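超细纤维清洁巾，又称超细纤维抹布，是以涤纶与锦纶复合短纤或长丝为原料，经开纤处理后织成的家用清洁织物，通常裁为方形，四周包边，用于擦拭家具台面、玻璃、餐具及厨卫器具。本条目叙述其构造、规格、分色使用方法及洗涤保养。

## 名称

中文商品名称并不统一，常见者有“超细纤维毛巾”“细纤维擦巾”“百洁巾”等。Brilesia 家居用品目录将其列入“织物类清洁用具”，与海绵、钢丝球及一次性湿巾分列。

## 构造

### 织物

超细纤维的单丝线密度低于普通化纤。复合丝经开纤后分裂为楔形截面的细丝，细丝之间形成大量微小空隙，借毛细作用吸附水分、油脂与灰尘。织物表面多为毛圈或剪绒：毛圈面摩擦力较强，适于去除附着污渍；剪绒面较为柔软，适于抛光和擦干。

家用产品的克重差异较大。Jadamitz 系列的标准款为每平方米285克，加厚款为每平方米400克。克重较高者吸水量大，但干燥较慢。

### 包边与附件

裁切后的织物边缘容易脱散，须以包边带或锁边线收口。包边带颜色可与巾面一致，亦可采用黑色等对比色。部分产品在一角缝有挂环，便于悬挂晾干；洗涤标签多缝于边缘靠近角部处，标示纤维成分与洗涤方法。

### 标识

厂商常在巾面一侧加印或绣制图形标志与文字。文字纵向排列时，一般与巾边平行，并与图形标志相邻。标识所用颜色多取与底色同一色系而较深者。

## 分色使用

成套出售的清洁巾多以颜色区分用途，以减少不同区域之间的交叉污染。分色并无统一的强制标准，各家庭与机构可自行规定。Rezaei 清洁手册所载的一种分配方法如下：

- 绿色：厨房台面、餐桌；
- 黄色：玻璃器皿、窗面及一般家具；
- 粉色：洗手台及浴室。

采用三色配置时，三块清洁巾可平铺并列于桌面，以便核对颜色与标识。

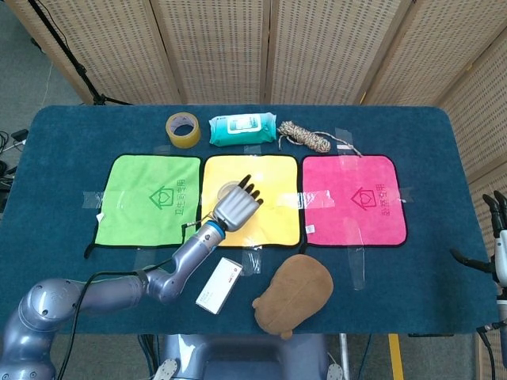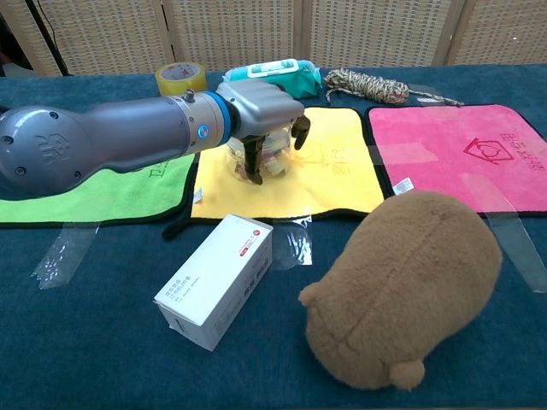
绿、黄、粉三色方形清洁巾并排置于深蓝绿色桌面，粉色一块带有房屋图形标志，巾边与桌面之间贴有透明胶带。

## 平铺与固定

清洁巾质地轻软，在光滑台面上容易移位。需要将其暂时用作衬垫时，可以透明胶带沿边缘粘贴固定，并注意下列事项：

1. 铺放前清除台面灰尘与水渍；
2. 将各巾理平，使相邻两边靠拢；
3. 胶带一部分贴于巾边，另一部分贴于台面；
4. 揭除时以手按住巾面，沿水平方向缓慢拉起胶带。

胶带不宜贴于绒面中央，以免揭除时带起纤维。残留于台面的胶痕应在清洁巾移开后另行处理。

玻璃罐等器皿可置于平铺的清洁巾上，巾面能缓冲器底与台面的接触。装有较重物品的器皿应先检查底部是否平稳。

## 使用方法

干用时，清洁巾以摩擦产生的静电吸附浮尘，适于书架、屏风及电器外壳。湿用时，先浸水拧至不滴水，再沿同一方向擦拭。方巾对折两次可得八个使用面，一面沾污后翻至另一面继续使用。

擦拭漆面与镜面之前，应抖落巾上的砂粒和硬屑。清洁巾不宜接触高温炉具，合成纤维受热后可能变硬或熔融。

## 洗涤与保养

新品在首次使用前宜单独清洗，深色产品尤应与浅色衣物分开。Anard 织物护理规程列有以下要求：

| 项目 | 要求 |
|---|---|
| 洗涤剂 | 中性，用量从少 |
| 柔顺剂 | 不使用 |
| 漂白剂 | 不使用 |
| 烘干 | 低温或自然晾干 |
| 熨烫 | 不熨烫 |

柔顺剂会在纤维表面形成薄膜，降低吸水能力。棉织物在洗涤中脱落的棉絮易嵌入绒面，两类织物宜分开洗涤。用于厨房与浴室的清洁巾亦应分批清洗，洗后展开晾挂于通风处。

## 更换

绒面板结、包边脱线或吸水明显减慢的清洁巾，应当更换。尚可使用的旧巾可降级用于地脚线、鞋面及户外器具，并与原用途的清洁巾分开存放。

## 参见

- 一次性湿巾
- 纯棉抹布
- 家庭清洁用具的收纳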